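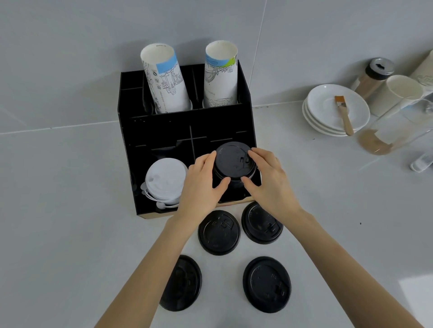 How should lids be divided between the compartments of a self-service coffee counter? One lid type per compartment, in the row nearest the user, with the cups in the tier behind.

3.2 Counter layout and restocking

The Kiltthorpe counter uses a boxy black organizer with two tiers (Figure 1). Paper cups are stacked in the rear tier, and the lower front tier is reserved for lids. White lids occupy the front-left compartment and black lids the one to its right. The remaining items, among them a shaker of light brown powder and a stack of saucers, are kept on the countertop to the right of the organizer.

Figure 1. Restocking of the black lid compartment, Kiltthorpe counter. Lids not yet stacked lie on the countertop in front of the organizer.

Lids were restocked by hand. The stack was gripped on both sides and pressed down between the partitions. Two-handed placement was specified in the protocol for both sites, as tall stacks of nested lids tend to bow when held from one side only. Single lids left on the counter were added to the stack last.

The Aklow counter held the same stock in a single-tier tray, with cups and lids side by side. We logged 600 lid retrievals at each site during November. At Kiltthorpe, 595 retrievals ended with a lid of the correct size on the first attempt. At Aklow, 65 retrievals required a second attempt — most often a user had taken two nested lids and returned one. Returned lids were discarded and counted as waste.

Compartment depth was not varied. Kostis reports that shallow compartments shorten retrieval but increase spillage onto the counter, and Jia found no effect of lid color once the cup sizes were labeled. Our data cannot separate tier height from compartment width, and the difference between sites should be read with that limit in mind.

Shares: 65
Comments (3)

Rongrong Cui
01/12/2018
Was the black lid stack topped up at fixed times or only when it ran low? The text gives the method but no interval.

cafe_ops
We keep ours in a single tray as well and the double-lid problem is constant — would like to see the waste figures by site.

M.
Is the tray drawing available anywhere?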